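Grants > Buildings > Plosero Hall > Progress Reports

We use cookies to remember your preferences. Accept / Manage

Plosero Hall Water and Heat: Second Progress Report to the Kiker Fund

When we last reported, the old boiler was expected to retire gracefully. It has retired. Grace was not involved. It quit in January at 4 in the morning, and by breakfast the basement had a shallow end.

The good news is that the damage forced a decision we had put off for most of a year. Yurchenko pulled the boiler in two days and found that the main water line behind it ran 20 feet longer than the drawings show, by way of a closet. We have stopped relying on the drawings.

Drilleo finished coring the new pipe route through the foundation. The bid allowed for 10 holes, and we got 10, though one came out in the wrong room and has been patched at their expense. Of the 308 feet of new pipe, all but 45 is hung and tested. The rest is waiting on fittings that have been "on the truck" long enough for us to worry about the driver.

Spending is inside the approved budget. The flood cleanup ate most of the contingency, and we'd like to move the leftover paint money into it. The walls have been beige since the building opened and can hold out another year.

Upstairs, the building stayed open on space heaters, and the second-floor rooms were in use while the pipe crew worked below. 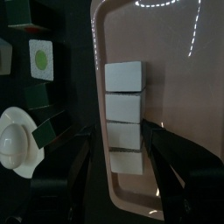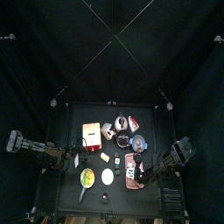
A second-floor tenant wrote in to say that the space heaters were fine but the hot water was a rumor, and asked whether the restroom taps could come ahead of the lobby radiators. We agreed, and Yurchenko has switched the order. Lobby heat follows once the fittings arrive.

Contact the Plosero Hall office | Back to top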